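Subject: Re: [gerker-list] Contact labels for two-arm tabletop episodes

On Friday, January 31, 2025, a list member wrote:

> We tried the Pringle labeler on our two-arm set and got contact
> segments that start well before the finger closes. The confidence
> looks fine, so filtering on it removes nothing. Is this a known
> problem? Also, does the labeler treat the two arms as one system or
> as two? The readme for the Nokport release can be read either way.

It is known, and it is in the labeler, so retuning the threshold on your end won't help.

The released version treats the arms as one system. It computes a single contact score per frame from the fixed view and assigns it to whichever gripper has the lower fingertip speed. That works as long as the arms take turns. It fails when one arm is holding something in place and the other is reaching into a container, and in a pencil case task that covers a large share of each episode.
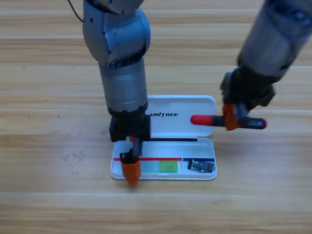
Fig. 1. Left fingertip in the tray, right gripper holding the red-and-black object over the lid.

In a frame like Fig. 1 the correct label for the right arm is "hold" and for the left arm "in container, no contact decided." The released labeler has no second state. It marks the left arm as contact, because the fingertip is low and slow, and it drops the hold on the right.

The revised method scores each arm separately and uses three inputs: commanded finger width, measured finger width, and a crop centered on the projected fingertip. Contact is set when the two widths disagree for 11 consecutive frames and the crop classifier agrees for most of that window. If the widths disagree and the classifier does not, the frame is marked "undecided" and left out of the training loss. We do not interpolate across undecided spans. An earlier version did, and it reproduced the early onset you are seeing.

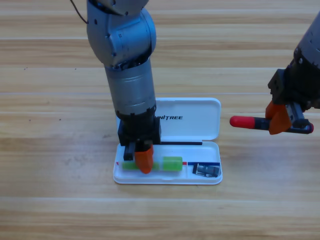

Occlusion is the main source of remaining error. The crop classifier was trained on open tabletop grasps, and a compartment wall or the gripper housing can remove most of what it relies on. The left arm in this view is an easy case: the orange finger is on the green piece and enough of the piece extends to the right to be classified. The forearm covers part of the lid lettering, so we no longer use the lid text as a registration target and fit the case pose from the tray outline.

We ran the revised labeler over 3,260 episodes and hand-checked 195 of them, drawn at random before any labels were looked at. Early onset no longer shows up as a consistent offset in the checked set. What remains is mostly late release, and it is concentrated on the arm working in the tray. We have no fix for late release yet.

The note below is the one that goes with the Prevetti branch. I am pasting it in full, as the link in the June post is dead.

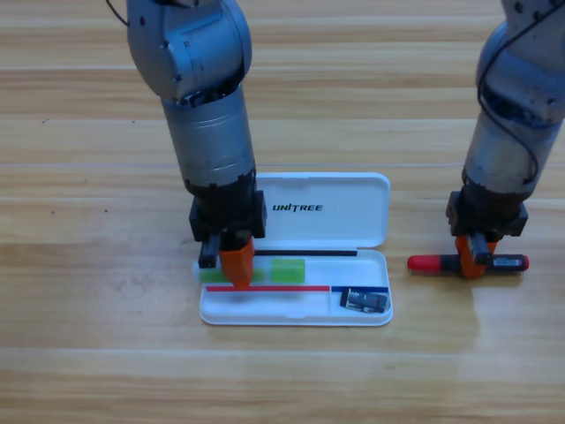 Posted by the Pringle maintainers

Hold segments are now kept as their own class. A gripper clamping a tool away from the case, with bare wood between the two, counts as a hold for as long as the widths disagree, whether or not the arm moves. Do not merge holds with grasps when computing contact duration.

A single frame with a fingertip beside an eraser is ambiguous between pickup and placement. The labeler does not guess. Direction is assigned from the width history only, and if the history is truncated the field is left blank.

Existing label files must be regenerated. There is no converter.

End of pasted note. If you rerun on your set, please send the per-arm undecided rate along with the onset error. The onset error alone is hard to compare between rigs.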